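Das Familien- und Gesundheitszentrum Hladun sucht zum nächstmöglichen Zeitpunkt

Mitarbeiterin / Mitarbeiter (m/w/d) für die Kinderbetreuung mit Schwerpunkt Begleitung bei Arztterminen

Teilzeit, 20 Wochenstunden, zunächst befristet auf 2 Jahre
Dienstort: Hladun, mit Einsätzen in der Außenstelle Duvirau

Das Zentrum berät und unterstützt Familien mit Kindern im Vorschul- und Grundschulalter. Unter dem Namen Tutano besteht ein Begleitdienst für Eltern, die mehrere Kinder gleichzeitig zu Vorsorgeuntersuchungen, Impfterminen oder kieferorthopädischen Behandlungen bringen müssen. Der Dienst betreut die Geschwisterkinder vor Ort und bereitet jüngere Kinder in kleinen Gruppen auf ihren ersten Besuch in der Praxis vor. Zur Verstärkung des vierköpfigen Teams ist die oben genannte Stelle zu besetzen.

Ihre Aufgaben

Betreuung von Kindern im Alter von vier bis neun Jahren während der Termine ihrer Geschwister oder Eltern
Durchführung der Vorbereitungsstunden in altersgerechter, spielerischer Form
Terminabstimmung mit Familien und den beteiligten Praxen
Unterstützung der Eltern beim Ausfüllen von Anmelde- und Versicherungsunterlagen
Führung der Betreuungsdokumentation nach den Vorgaben des Hauses

Die Einsätze finden überwiegend vormittags und am frühen Nachmittag statt. Während der Schulferien gilt ein gesonderter Dienstplan, der mit den Beschäftigten abgestimmt wird.

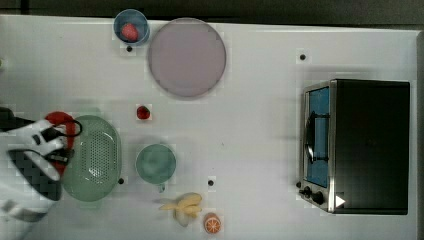
Ihr Profil

Vorausgesetzt wird eine abgeschlossene Ausbildung als Erzieherin oder Erzieher, Kinderpflegerin oder Kinderpfleger, Medizinische oder Zahnmedizinische Fachangestellte oder eine vergleichbare Qualifikation. Bewerberinnen und Bewerber mit Ausbildung in einem medizinischen Beruf sollten Erfahrung in der Arbeit mit Kindergruppen nachweisen können. Erwartet werden ferner ein ruhiger Umgang mit ängstlichen Kindern, Verschwiegenheit in gesundheitlichen Angelegenheiten und sichere Deutschkenntnisse in Wort und Schrift. Kenntnisse einer weiteren Sprache sind erwünscht. Ein Führerschein der Klasse B ist für die Fahrten nach Duvirau erforderlich; ein Dienstfahrzeug steht zur Verfügung.

Vor Aufnahme der Tätigkeit sind ein erweitertes Führungszeugnis sowie der Nachweis des Masernschutzes vorzulegen.

Wir bieten

eine Vergütung nach Haustarif mit Jahressonderzahlung
eine strukturierte Einarbeitung durch eine erfahrene Kollegin
regelmäßige Teamberatung und bezahlte Fortbildungstage
einen Zuschuss zur Monatskarte

Schwerbehinderte Menschen werden bei gleicher Eignung bevorzugt berücksichtigt.

Bewerbung

Ihre Unterlagen (Anschreiben, Lebenslauf, Zeugnisse) richten Sie bitte bis zum 31. Juli 2026 unter dem Stichwort »Tutano« an die Personalstelle des Familien- und Gesundheitszentrums Hladun, zu Händen von Herrn Aiman Yeoh. Papierunterlagen werden nicht zurückgesandt. Die Vorstellungsgespräche sind für August vorgesehen; Reisekosten können nicht erstattet werden.

Fachliche Auskünfte erteilt die Leiterin des Begleitdienstes, Frau Nadiia Vakulenko. Eine Hospitation ist nach vorheriger Absprache möglich.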